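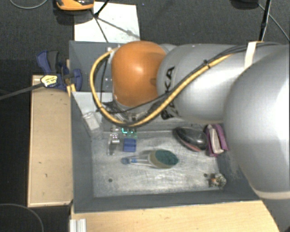 Robot arm over the grey bin

18/05/2025

My second beer from the small kettle is finished, and I want to write down how it went before I forget the details. The first one I did not write about, and now I can't remember how long I left it in the fermenter, so I have learned something from that.

The beer is a dark mild. I did not know this kind of beer before I came to live in Dilalville. At home we drank cold lager from the bottle, and a dark beer was for me something heavy that you take in winter with a big meal. Then Salim Masanja, who I used to share an office with, took me to the Fekik one evening after work and ordered two halves of mild without asking me. It was brown, almost flat, not very cold, and I thought he was making a joke with me. By the bottom of the glass I had changed my opinion. It tasted of bread crust and a little of dried fruit, and I could drink a second one and still go home on my bicycle.

The Fekik does not have it all year. In August they usually take it off, and the landlady says people want pale beer when it is warm. So I decided to make my own, and to start early enough that I could fail one time and try again.

I bought the malt from Karpenko, the shop behind the railway station. They crush it for you while you wait. I asked for pale malt as the base, and for the colour I took 300 grams of chocolate malt. The man in the shop looked at my list and said this was too much for a small batch, and that I would get a taste of burnt toast. I said I would be careful, and then I was not careful, and I used all of it. He was right, partly. There is a burnt taste at the end of each mouthful. It is not unpleasant but it is not what they pour at the Fekik, where the beer is softer.

For the hops I used an old English variety, only one addition at the start of the boil. A mild does not need much. I had some left in the freezer from the first beer and I was tempted to throw it in at the end, as I do with everything, but this time I kept my hand still.

The mash was the part that made me nervous. My kettle loses heat quickly on one side, where it stands near the kitchen window, and the thermometer shows a different number each time I move it. I wrapped the whole thing in two towels and my winter coat. My wife asked if the beer was ill. After one hour the temperature had gone down less than last time, so I will use the coat again.

Fermentation I kept at 20 degrees, or I tried to. The cupboard under the stairs is good for this in spring. The yeast started during the first night, I could hear the airlock from the hall, and by the fourth day it was quiet. I left it in peace for two weeks and then I bottled. Here I made my worst mistake: I mixed the sugar badly, so some bottles are almost without gas and others push the foam over my hand when I open them. For a mild the flat ones are better. I have marked them with a pencil cross on the cap, but of course I know which ones they are only after I have opened one from the same row, so the system is not very scientific.

Salim came last weekend to taste. He is a polite man, and he held the glass up to the lamp for a long time before he said anything. Then he said "It is a beer", and then that it was drier than he expected. I think he is correct about this too. Next time I will mash a little warmer, so that more sweetness stays in, and I will take half of the chocolate malt and put some crystal malt in its place. He took four bottles home, and I choose to believe this says more than his words.

I was asked in the comments under my last post which kettle I have. It is a Jokell, the smaller one, bought second-hand. The tap drips if you don't turn it past the point where it feels closed — put a bowl under it. The lid is from another pot and does not fit well, but I have not found a reason to buy a new one.

There are still bottles in the cupboard, and I want to keep a few of them until the summer to see if the burnt taste goes away with time. The man at Karpenko says it will become rounder. I have asked him already to keep some crystal malt for me, and the next brew day will be when my wife is visiting her sister and the kitchen is free.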